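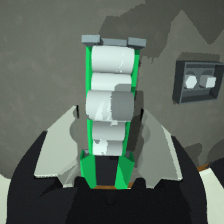

Rack cell, Brastside model. February, started 9:30 with coffee, finished well past lunch.

I finally sat down with the simulated cell and went through the whole setup from the base up, which I have been promising Kerttu I'd do since the new rack geometry came in from Alska. Loading the file was painless this time. The arm came up on its pedestal where it should be, and the rack was in its new place near the middle of the table, at an angle to it. Tarun wanted it square to the table. I left it angled for now - the wrist has an easier time of it, and I'd like to see a full set of runs before we start moving furniture again.

The trouble from last time was the approach. The fingers were coming down along the rack with too little room on either side, and the planner kept refusing or, worse, accepting and then brushing a rail. I opened the pre-grasp width to 82 mm and raised the approach point by 11 mm, and I reset the tool offset while I was in there, as somebody (me, I'm fairly sure) had typed it in for the old Daly fingers.
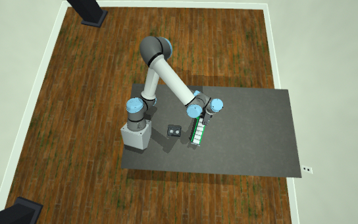 Wrist over the upper end of the rack, small black block on the pedestal side.

Ran it 238 times over lunch with the new numbers. There were 7 refusals, all at the approach, and no rail contacts in the log, so I'm pretty happy with that! Rónán thinks the refusals are a wrist limit and he may well be right; I've saved the joint traces in the Tastevmont folder so he can have a look when he's back at his desk.

Still to do: check the friction value on the cylinders, which I copied over without thinking much about it, and ask Oisín whether the end stop in the model matches the latest drawing. Please don't touch the tool offset until I've written it up properly.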